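Home | Guides | Workshop | Contact

Budgeting for a hand-held gripper: start with the pads

4 min read

When we priced our first Ukix hand-held gripper last June, I put the whole $647 into one line of the spreadsheet and felt terribly organised. Please don't copy me! The tool is the easy bit, and the parts that rub against your work all day deserve a line of their own.

Step 1. Write down the job before you open a catalogue. Ours is peg work on a wooden board, so we needed fingers that open wide and close neatly on something slender.

Step 2. Lay the gripper over your own bench and have a good look at the pads, the bushings and the screw holes.
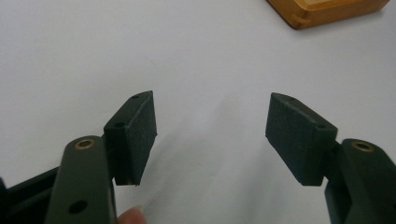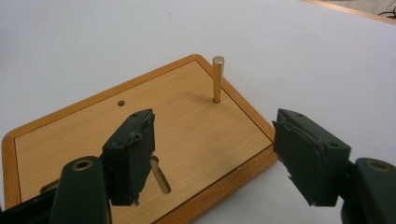 Green fingers, dark pads, white bench. The second picture has the peg board and some badly frayed pad edges.

Step 3. Budget for 3 pairs of pads per tool – one fitted, 2 in the drawer. We buy ours from Drollance, and I always ask what freight will cost before I get attached to a price.

Step 4. Choose a colour that stands out from your bench if you can, and check that spare pads share the same screw spacing. Mengal and Vakau list theirs on the order sheet, bless them.

Step 5. Put a pad check in the calendar, and reorder when you open the last packet.

Shares: 3 | Comments: 2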